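Is the Mernino picture book prize worth the entry fee?
Asked in Writing and Illustrating for Children, July

I've written and illustrated a picture book and keep seeing adverts for the Mernino Prize. The site calls it "prestigious", but I can't find a single winner in my library. It lists 228 "honoured titles" for last year alone. Has anyone had anything out of it besides a sticker? I'd be entering under my own small imprint, Somstead, so the fee comes out of my own pocket. 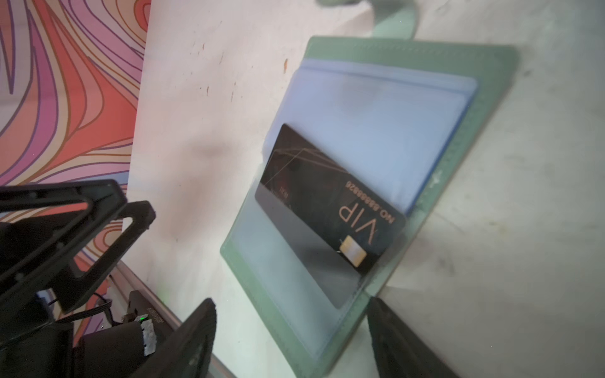
Noguchi
Save your money. 228 honoured titles isn't a prize, it's a mailing list. I entered 2 books and both were "finalists", and then I was invited to buy the stickers. My sales didn't move.

Arnance
I'd be a bit fairer than that, but only a bit. Some paid prizes do send proper comments from readers, and if you've never had a stranger read your text that may be worth something. Before paying I'd want to know who the judges are and whether they get the printed book or a PDF.

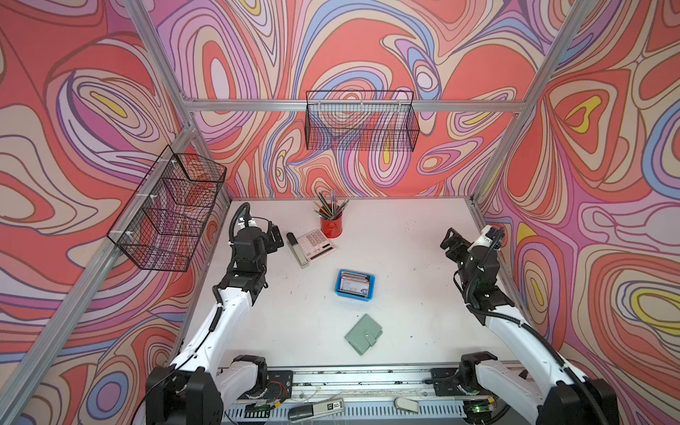

I'd also look up three or four past winners and see whether any shop stocks them. When I tried it with this one I found most of them only on their authors' own websites. The "foreword by a leading critic" offered to winners was an extra charge too, and the critic wasn't named. Ask your nearest children's librarian which awards they take notice of when ordering. Mine gave me a very short list and Mernino wasn't on it.

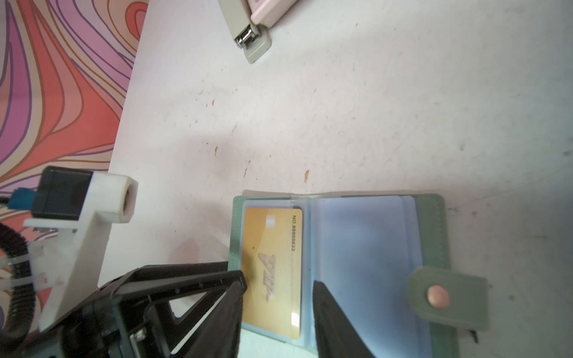 Can you enter the same book again next year if it gets nowhere?

The rules allow it within three years of publication, but you pay the full fee each time.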